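Brarnar: wie lange springt ein Tennisball eigentlich noch?

README zur Datensammlung, zweite Fassung
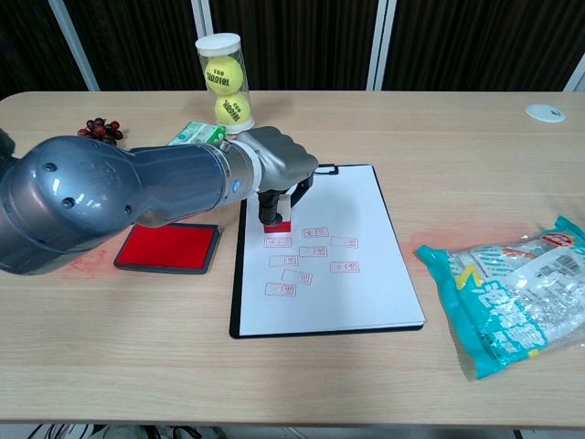 Tennisballdose, heller Holztisch, dunkle Wand.

Hallo und schön, dass du hergefunden hast! Brarnar ist meine private Tabelle über das Altern von Tennisbällen. Angefangen hat es mit einem Streit in der Umkleide in Binach (geht eine frisch geöffnete Dose schon nach einer Woche in die Knie oder bilden wir uns das ein?), und weil ich beim Streiten immer verliere, messe ich seitdem eben.

Was drin ist

Die Tabelle hat 231 Zeilen, jede Zeile ist eine Messung. Dahinter stecken 188 Bälle, manche habe ich also mehrfach erwischt. Pro Messung lasse ich den Ball von der Türkante fallen, filme mit dem Handy gegen ein Maßband und lese die Rücksprunghöhe ab. Zwei Dateien gehören dazu:

messungen.csv – die eigentlichen Werte
notizen.txt – alles, was in keine Spalte passen wollte, zum Teil leider im Halbschlaf getippt

Die Spalten

ball_id: Buchstabe für die Dose, dann eine Nummer. Mit Filzstift auf dem Ball, und ja, der Filzstift geht auf Sand schneller ab als gedacht.
tage_offen: Tage seit dem Öffnen der Dose. 0 heißt: gerade eben gezischt.
belag: sand, halle oder keiner. „keiner“ sind die Bälle, die nur im Regal lagen.
hoehe_cm: Rücksprung in Zentimetern, Unterkante Ball.
temp: Raumtemperatur vom Küchenthermometer. Leere Felder sind leer, bitte nicht als null Grad einlesen! Ist mir selbst passiert, die Kurve sah fantastisch aus.
typ: druck oder drucklos.

Was du wissen solltest

Das ist Hobby und kein Labor. Die Messungen vom Januar sind im kalten Flur entstanden und liegen durchweg tiefer als der Rest, die würde ich für Vergleiche rausfiltern oder zumindest einfärben. Drucklose Bälle sind viel zu wenige dabei, aus denen würde ich gar nichts ableiten. Und beim Ablesen vom Video bin ich mal großzügig und mal streng, je nachdem, wie scharf das Bild war. Rechne mit einem Zentimeter Wackeln in beide Richtungen.

Markennamen habe ich weggelassen. Ich wollte keine Kaufberatung schreiben, und die Dosen kamen sowieso bunt gemischt aus dem Vereinsschrank.

Auswerten

Im Ordner mcgrath liegt mein Skript (McGrath heißt es einfach so, frag nicht nach dem Konzept). Es malt zwei Diagramme: Höhe gegen Tage, einmal für Sand, einmal für die Halle. Wer lieber klickt, nimmt Imari, meine kleine Tabellenansicht für den Browser. Die kann sortieren und filtern und sonst nichts, läuft dafür aber auch auf meinem uralten Laptop. Dezimaltrenner ist das Komma, Spaltentrenner das Semikolon, Kodierung UTF-8.

Mitmachen

Sehr gern! Schick mir deine Zeilen im selben Format, am besten mit Fallhöhe dazu, Türen sind ja nicht überall gleich hoch. Neue Daten spiele ich meistens am Sonntag ein, wenn es regnet auch öfter.

Lizenz

Mach damit, was du willst, ein kurzer Hinweis auf Brarnar würde mich freuen.

Noch offen: Spalte für die Luftfeuchte, Umrechnung auf einheitliche Fallhöhe, Dose K nachmessen (zwei Bälle sind irgendwo hinterm Schrank).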